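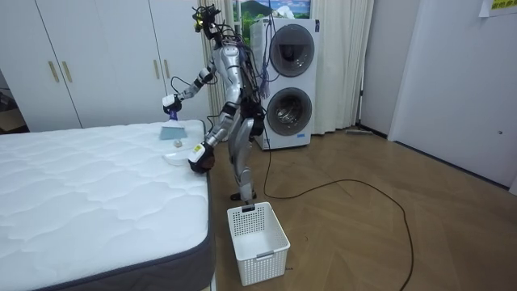
Brush on the mattress, other hand on the corner. August, mid-afternoon.

Quick one before I lose the thread, because I've got a train and my notes are on the back of a Kaplan invoice.

So, week two of teaching by remote control. Bed cleaning. Brush in the right gripper, left hand pressing down near the corner, short strokes over the quilting. I'd have put it down as one of the easy ones. It isn't. Folding towels was easier and I moaned about towels for a month.

The trouble is pressure. I'm in the next room with the handles and I can see fine, but I can't feel the mattress. Quilted top gives a bit, then it doesn't. Too light and the bristles just skate over the wavy stitching. Too hard and the whole wrist tips and the brush goes round on its side. I did 57 runs on my first go and Golnar binned 21 of them, mostly for that. Fair enough. I'd have binned a few more.

What helped, in no order:

Slow down at the start of the stroke. Not the whole stroke, just the first bit, where the brush lands. Tuấn showed me this, he does a tiny pause and then goes. I thought he was dithering. His runs are much cleaner than mine.

Put the left hand down first. Every time. I kept bringing both arms in together becuase it felt quicker and then the recordings are all slightly different, hand here, hand there, and the model learns a mush. Left hand down, settle, then brush.

Don't correct. If you miss a patch, leave it and catch it on the next pass. I was forever jabbing back at bits I'd missed, the way you would at home, and when we trained on that lot the robot jabbed as well. At nothing. Clean bit of quilting, jab jab. Petrică has it on his phone and plays it at lunch.

Stop when your shoulders go. Mine go after six or so good ones in a row, then I need to stand up. Clifford can do an hour. Clifford also has a proper chair.

We did try guiding it by hand for the same job, standing next to it and moving the arm yourself. Nicer in a way, you do feel the push coming back up through the brush. But you're leaning over the bed with your own elbows in the way of its cameras, and moving two arms at once is a two person job. Mylene and I managed a handful and kept bumping heads. Might still be worth it for the pressing bit alone, then remote for the rest. Not tried mixing them yet. If anyone reading has, please write, I'd like to know if the join shows.

Other thing. I leave the little bits on the bed where they are between runs, the white dish and that small cube, and Golnar wants them moved every time so it doesn't learn the bed as one fixed layout. She's right. It's just dull. Move dish, go back next door, sit down, pick up handles, forget which run you're on.

Target is 200 kept runs before Julberg want to see it do the job on its own. Not there. I've stopped looking at the tally before lunch.

Next after this is the laundry, basket to drum, which I've only had one go at and the less said the better. The rim of the basket is murder to line up from next door. Will write that up when theres something to write.

Right, train. Comments are open again, I think I've fixed the spam thing.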